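Sallthorpe Home Crafts Board > Sewing Rooms and Work Tables
Thread: White top or wood top for a cutting table?

thimbleandtea
Hello all, and thank you in advance for putting up with a long post. My old cutting table finally gave up in May (one leg had been wobbling for years and I kept folding cardboard under it), so I'm putting together a new one. The base is two bookcases back to back, and the top will be 70 inches long, which should let me lay out a whole dress front without shuffling the fabric along every few minutes. My trouble is the color of the top. My sister-in-law swears by plain wood. I keep leaning toward white because my room faces north and gets gloomy by four o'clock, but I'm worried I'll spend my life wiping it. I sew mostly dresses for the grandkids and some quilts, lots of dark cottons. What do you have, and would you choose it again?

bobbin_hoarder
White, every time! I had a wood top for ages and loved how it looked, but I lost every brown button and every dark pin I ever dropped on it. I painted mine with Buveo cabinet paint in plain white, 2 coats with a light sanding in between, and the whole room felt brighter that same evening. You do see the lint. I think of that as a good thing, seeing as I used to carry it all onto the next project.

oldselvage
I'm going to be the grump here. I had a white top and took it back out. With the lamp on over it in the evening my eyes were worn out by the time I'd cut one pattern, and white thread on white is every bit as bad as brown on brown. I went back to oiled birch and rub it down with Petuvov wax twice a year. Warm, easy on the eyes, and it smells nice besides. My dad's workbench was birch too, so I may not be the most neutral judge.

bobbin_hoarder
Was yours glossy though? Gloss white under a lamp is miserable, I'll give you that. Mine is a flat finish and I never get that glare.

oldselvage
It was a satin. Fair point, I suppose, but I still like my birch.

quiltbarn_north
I'm somewhere in between the two of you. I agree about dark things standing out on white, and I agree a big white surface is a LOT of white. Try living with a sheet of poster board on the old table for an afternoon before you commit. A paint chip the size of a cracker won't tell you anything about how a whole table will feel.

White over a large area:

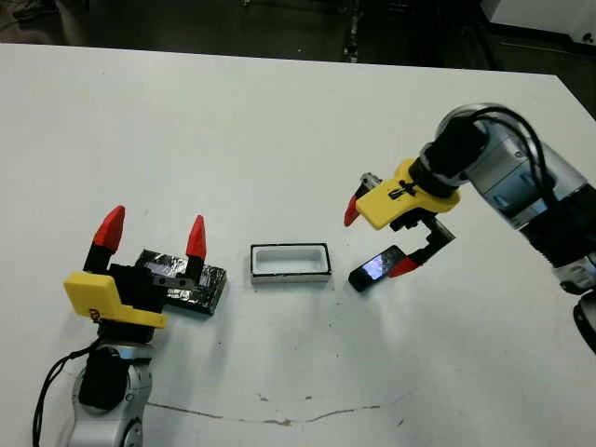
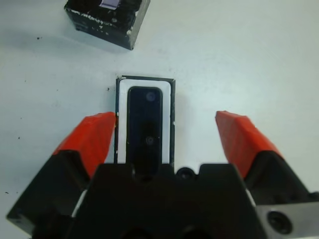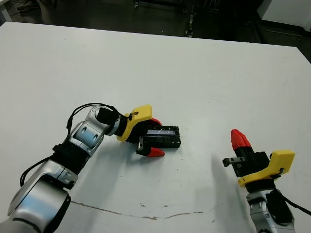
thimbleandtea
How long should I let the paint cure before I put a cutting mat and fabric on it?

bobbin_hoarder
Give it two full weeks in a heated room, and longer if the room is chilly or damp. It will feel dry long before that, but a heavy mat can stick to fresh paint and pull it up when you lift the corner. I put an old cotton sheet over mine for the first few days of use, just to be careful with light-colored fabric.

pinsandneedless
Late vote for skipping paint altogether! I bought a ready-made white panel from Ung for 40 dollars and had my husband cut it to size, and I've been happy as can be. It wipes clean with dish soap. Chalk comes right off. The only thing it hates is a hot iron, so please keep your pressing board somewhere else (I have one brown crescent near the corner that I cover with the pincushion).

oldselvage
See, a scorch on birch sands out.

pinsandneedless
It does, and I'd rather cover mine with a pincushion than get the sander out, so we're each happy.

thimbleandtea
You've all been so kind. I'm taping poster board down tonight and I'll cut out the navy corduroy jumper on it, then something cream, and see how my eyes feel after supper. If white wins I'll go with the flat paint, and the iron can stay on the dresser. I also found a 60-inch measuring tape in the bottom of the button tin while I was clearing out, so I may glue that along the front edge. Has anyone done that? Does it stay put?

quiltbarn_north
Mine has stayed put with carpenter's glue. Check it against a good ruler before you stick it down, old tapes stretch.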